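From: Wekesa Ogola
To: handling-practice list
Date: Saturday, December 9, 2023
Subject: Re: [handling-practice] Draft 2, section 4 (clear and thin materials)

Dear all,

Thank you for the comments on the draft. I answer first the message from the Wallin group, which I quote.

> We read section 4 twice and we do not see why transparent things
> need their own rule. Rule 3 already says "record the object, the
> grip and the result". For us this is enough. Also the Plomholm
> sheet has 66 lines now and our people stop reading it after the
> first page.

I agree that the sheet is too long. But I would like to keep section 4, and I try to explain.

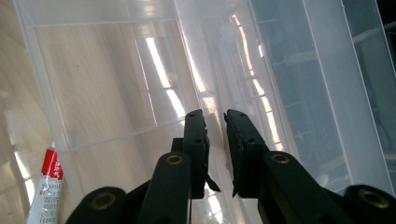
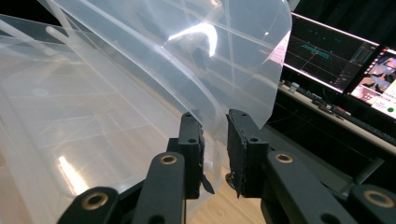 Rule 3 was written for boxes and bottles, where the outline of the object is easy to find. In the Nastance set we have 1261 recordings, and 135 of them were sent back by the second reader. The most frequent remark was "cannot see where the object ends". Clear plastic carries the reflections of the room, and a reader can easily take the streak of window light on the container for an edge of the container. With film there is one more difficulty: the fingers hold the sheet near one side, and most of the material hangs free on the other side. If the record says only "sheet, gripped", the next person does not know which part was held.

So my proposal for section 4 is now this text:

4.1 For clear objects, write the main source of light (window or ceiling) in the record.
4.2 For film and bags, write where the grip is: at the edge, in the middle, or at a fold.
4.3 Check the finger pads before each session. Replace a pad when its edge is worn so far that the hard part can touch the object.
4.4 Do not change the lights or the blinds during one series.

I took out the old 4.5 about wiping the objects. It belongs to the general part, and Roneo has it there already.

One open question remains. Should 4.3 give a limit in millimeters? I have no good value to offer, and I prefer no number to a bad one. If somebody has measured this, please send it to the list.

Please send other comments before the January call.

With kind regards,
Wekesa Ogola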